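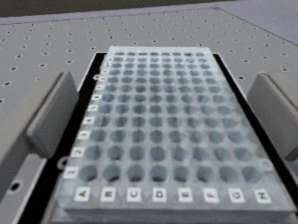
What does the 17-point gain in the Selterley paper measure?
Success rate in simulation, averaged over 700 plate handling runs, with the new grasp correction switched on versus off.

platewright
I've read it twice and I'm not convinced. 2266 training demos, all rendered, and then a paragraph of "we expect this to transfer." Expect it why? The baseline is the old Dellwood controller, which was never tuned for two arms in the first place.

oxbow_k
Tuned or not, it's the baseline everyone uses. You'd complain louder if they'd picked their own.
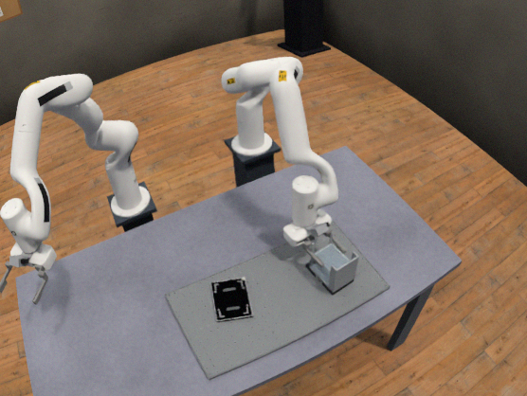 Two arms at the table, one gripper at the gray container, the other open and empty.

platewright
OK, but how much of the 17 points comes from the second arm doing anything? I can't find an ablation. Antonina Zinchenko asked for exactly that in the June reading group and got "future work" back.

mirelle
It's in the appendix, table 3. Dropping the second arm costs them some of the gain, not all of it. I do agree the transfer claim is thin. Translucent plastic is miserable for real depth cameras and their renderer just hands you a nice clean plate.
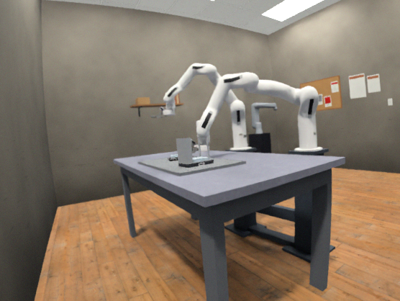 Randomization is the part I'd push on. The authors say they vary lighting and textures "broadly," and then never give the ranges. Somebody obviously put work into the room — there's a cork board with papers pinned to it on the back wall — but a policy doesn't care about office decor. I want friction, plate weight and camera error. When we tried the Doležal setup on real hardware, friction was what killed us, and no amount of wallpaper would have helped.

oxbow_k
Background clutter does matter if the policy runs on images. We lost weeks to a poster once.

mirelle
Fine, clutter counts for something. I'd still trade all of it for one table of friction values.

platewright
Found table 3, thanks. It's one seed per row! I'll wait for the Esance people to rerun it before I change anything on our bench.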